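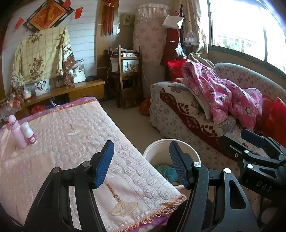 How to Set Up a Series Watchlist on Skato

Updated 2024-08-22

If you follow more than a couple of TV shows, the Skato home screen gets messy fast. A watchlist keeps older series in one place and in the right order. The steps are the same in the phone app and on the website.

Before you start

Sign in and check that you are on your own profile. Lists belong to the profile, and you can't move one to another profile later.

Step 1. Create the list

Open My Shows and choose New List. Give it a plain name. Mine is called Drummond, after the detective series I started it for.

Step 2. Add a series

Search for the title and open its page. Press Add to List, then pick Whole Series or Single Season. Whole Series puts in every episode at once. For Drummond that meant 159 episodes over 8 seasons. A list holds 100 titles, and a full series counts as one title.

Step 3. Fix the episode order

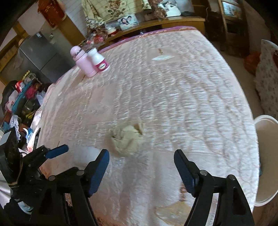
Skato sorts by air date, and for some shows that is wrong. Dranbridge had its two-part pilot shown again as a December special, so it turns up twice. Open the list, press Edit, and drag the episodes where you want them - or use Sort by Production Number if the show has one. Dragging is easier with the phone lying flat, and any table will do, even one with a shiny, rippled cover and a couple of bottles at one end. Press Save before you leave the page.

Step 4. Turn on reminders

Go to List Settings and switch on Leaving Soon. You get a notice 5 days before a show is removed.

If a show is missing

Try the original title first. Zalum is listed under its full name in some regions and won't come up in a short search. If it still doesn't appear, press Request on the empty results page and check again in a week or two.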